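Subject: Re: [cell-users] Open day in March, what we are showing
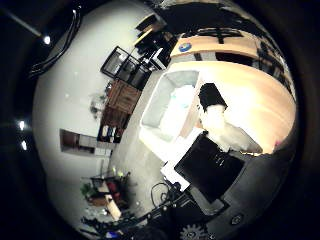
Answers to the questions that came in after my last message, plus a few changes. The times still hold: doors at 4 pm, first demonstration at 4:30, and we clear out by 7.

We have 134 people signed up. The room won't take that many at once, so we are running 8 groups and each group gets one full demonstration. If you signed up through the Cernora page you will get your group number by email. If you signed up by writing to me, you are in group 2 unless I told you something else.

On Mar, Róisín Dolan wrote:
> Two things from our side at Zerkdale. First, will the
> arm be running on its own or will someone be driving
> it? Our people saw the Santoro demonstration last year
> and were annoyed to find out afterward that it was all
> driven by hand. Second, can we bring our own parts to
> try? We have a small molded cover that gives us
> trouble and I would like to see what your gripper does
> with it.

To the first: both, and we will say which is which before each run. The tray task runs on its own. The cloth task is driven by a person, because our success rate on cloth is not good enough to put in front of visitors yet. We have 487 recorded runs on cloth so far and I would want at least twice that before I let it go alone. Anyone who wants to try driving can do so after the last group.

To the second: yes, but please send me the size and weight ahead of time. The fingers open to a little over three inches and anything heavier than a full coffee mug is going to slip. Glossy parts are hard for us too. I can't promise it will work on the first try, and we won't have time to retrain anything during the visit. Bring 2 or 3 of the same part if you can spare them.

A few other items:

The wrist camera view will be up on a screen so people standing at the back can follow along. It is a very wide lens and it turns with the wrist, so some people find it hard to watch for long.

Please stay on the far side of the floor tape while the arm is powered. Vametance sent us their visitor rules and we are using those as written. Closed shoes, no loose scarves, bags left by the door.

Parking is in the back lot. There are 16 spaces held for us and they will go fast. The street is fine after 5.

Somebody asked for the slides. There are only a few and I will post them to this list the day after.

Róisín, if you send me the drawing of that cover this week I will print a stand-in and see how we do with it before you get here – then at least we will both know what to expect.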